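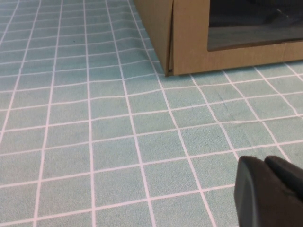 Why people skip their follow-up visits: my term project on the Horcombe clinic

I picked this topic because my aunt works the front desk at a walk-in clinic and complains about no-shows every single time we have dinner. So when our public health class had to choose a real place and a real problem, I already had mine (and a way in the door, which helped a lot!).

The Horcombe clinic sees mostly people with long-term conditions, blood pressure and diabetes more than anything else. They come in, they get a prescription, they get a date for the next visit, and then a lot of them just don't come back until something goes wrong. I wanted to know why. My first guess was that people forget. I was pretty sure of it, to the point where I had half of my conclusion written in October before I had talked to anyone, and my supervisor, Jenő Sipos, wrote "how do you know?" next to it in green pen. Fair enough. 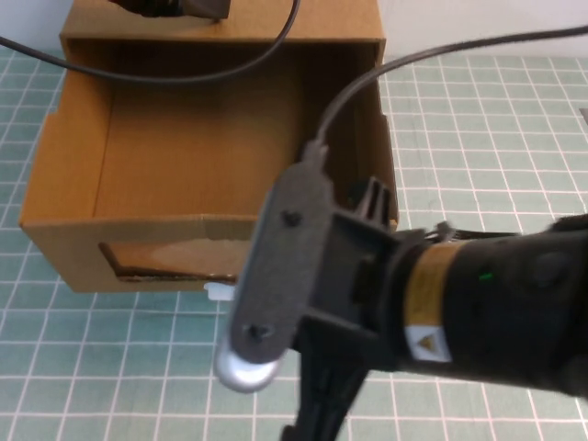 Reading time: 3 min

What I did

The clinic gave me a printout from Favumard, the booking program they use, with names and birth dates taken out. It had 3,683 booked follow-ups on it. Each row had the month, the morning or afternoon slot, whether the person showed up, and how far ahead the visit was booked. No diagnosis, nothing medical at all, and I was glad of that, it made the ethics form a lot shorter.

Then I did interviews. I had hoped for a lot more, but I ended up with eight patients who had missed at least one visit and were willing to talk to me over the phone. The calls were supposed to be ten minutes. One lady kept me on for close to an hour and told me all about her knees, her son's divorce and the old hospital cafeteria, and I think I learned more from her than from the other calls put together.

I also sat in the waiting room for three mornings and wrote down what happened at the desk. Mostly phones ringing.

What I found

Forgetting did come up, but only two of the people I talked to gave it as the main reason. The rest was a mix. The bus from the Haslinger side of town stops running in the middle of the day, so anyone with a late morning slot has a long wait to get home. Some people can't get off work. One man said he felt fine, so why would he sit in a room full of coughing people? I didn't have a good answer for him.

The one that surprised me was embarrassment. A few people had stopped taking their pills, or hadn't changed what they ate, and they didn't want to come in and get told off. One of them said the nurse had never been mean to her, she just knew what the scale was going to say. There is no column for that on a printout.

The booking data did show one thing clearly, which is that the further ahead a visit was booked, the more likely it was to be missed. I made a chart of it for the class presentation and it's in the appendix.

Problems

The phone interviews only reached people who pick up the phone. That's a big hole and I know it. Also, I translated one call myself and I may have lost some of what she meant. And the printout counts a visit as missed even if the person called an hour before to cancel, so I can't separate those two groups.

What I would try next

I'd like to see the clinic move the Haslinger patients to early slots and see if it changes anything. It wouldn't cost much. I'd also love to rewrite the reminder letter, because the one they send now starts with "Failure to attend" in bold letters and I would hide from that too. My draft of a friendlier one is at the back, after the interview questions.

Handed in 2021-04-14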